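Search this site Go
Filed under: Event Planning Certificate > Unit 2 > Handouts

WEDDINGS AT HOME: TIMELINE + GUEST COMFORT
Notes for session, M. Debnath. Updated 24 Mar 2026

Read before class. Bring the blank timeline sheet, we fill it in together.

Case couple: 131 guests, parents' back yard, August, ceremony and dinner on same lawn. Call them the Pramanik wedding, same one as last unit. Budget sheet is already in your folder so not repeating it.

1. Start from sunset and work back

Not from when the couple "feels like" starting. Find sunset. Portraits want the hour before it. Dinner can't overlap portraits or the couple never eats. So ceremony goes earlier than most families expect, and then you have a heat problem, see part 3.

Draft order:
- vendors in, tables down
- chairs set, sound check with the officiant's mic (the real mic, in the real spot)
- family photos BEFORE ceremony if they'll agree to it
- ceremony, 20 minutes
- drinks while the lawn is flipped
- dinner, toasts, portraits slip out between courses
- dancing

Put 10 minutes of nothing between each block. Families will fill it. They always do.

2. The flip

Ceremony chairs become dinner chairs. Guests need somewhere to stand meanwhile, with a drink, facing away from the work. Side yard, driveway, front porch. Walk it with the family first. Marius Ene covers crew size in his lecture, use his chart, don't guess.

Common mistake: cake table set before the flip. Gets bumped. Cake goes out last.

Second mistake, leaving the aisle runner down. Somebody trips. 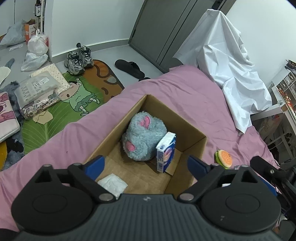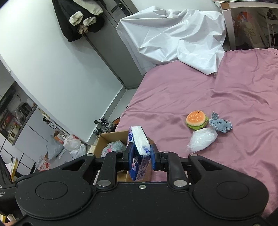
Guest comfort is the part students skip and guests remember. Heat, bugs, bathrooms, tears, kids. Make a small kit for each of these and give every kit one owner. Ordinary things do most of the work: a pack of tissues at the end of each family row, a plush toy and coloring pages in an open cardboard box by the kids' table, bandages for new shoes. Keep it low and easy to reach. If people have to ask for it they won't. Label on the outside, big letters.

3. Heat

- Shade over the oldest guests first, then the band, then everyone else
- Water out before the ceremony, not after
- Fans only work if there's power. Check which outlets share a circuit with the kitchen. Caterer's coffee urn will trip it
- Suit jackets: have the officiant say out loud that they can come off. Nobody goes first otherwise

4. Bathrooms

House bathrooms alone won't do for this guest count. Rent. Place the trailer downwind, on level ground, lit path to the door. Couples hate paying for this. Show them the quote early and alongside the tent so it looks like what it is, a basic.

Lock the upstairs. Ask grandma first where her medicine is kept.

5. Neighbors

Note in every mailbox two weeks out. Date, end time of music, one phone number that will be answered. Yours, not the couple's. Invite the closest ones for dessert if the family likes them. Parking plan goes in the same note. Dullari Rentals people will want the driveway clear, so guests park on street or shuttle in.

6. Rain plan

Decide the decison time now. Write it on the timeline. Tent company needs a yes or no by then and the couple will be in a makeup chair, so name who makes the call. One person. Not mom AND the planner.

HOMEWORK
Full timeline for the Pramanik wedding, one page, plus rain version. List of comfort kits with an owner for each. Swap with your partner before handing in:
Jamila Weerasinghe with Bit-na Yook
Sabina Sultana with me this time, odd number

Late ones to my mailbox, not under the door pls. Next session is vendor meals and tipping, bring your catering contract draft and a highligher.

Contact the program office | Copyright Drirneck Continuing Education | Back to top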